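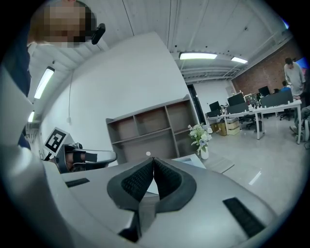
Finger pads, black mesh, meeting at the tip.

Friday, May 5, 2023

Second day on the Olivares remaster, and I finally got the whole tape across without a dropout. Eight songs, all baked and transferred at Warkel before the reels came to me, and the low end is way better than the old CD let on (that thing was brutal, all cymbal and no bass drum).

Started with track 2 because it's the one everybody knows. The guitars are panned hard and there's a nasty ring at 354 Hz in the left one only. Narrow cut, left channel, done. I tried the same cut on both sides first and the riff just lost its teeth, so don't do that!

Then I spent way too long on the vocal. There's an alternate take at the end of reel B, growlier and a bit late on the second chorus, and I love it. Lendar want the original on the album, fine, but I bounced the other one as a possible bonus track anyway. It's in the Ekon folder with the rough masters.

Level notes: the drum fill going into the last song is still the loudest thing on the record. I pulled it down with automation and left the limiter alone. Sounds like a drummer again.

Still to do: fix the 17-second gap before the closer (is it on purpose? the sleeve doesn't say), check the fades on headphones, and ask about the vinyl cut. September is what they're hoping for. I need fresh ears before I touch side B.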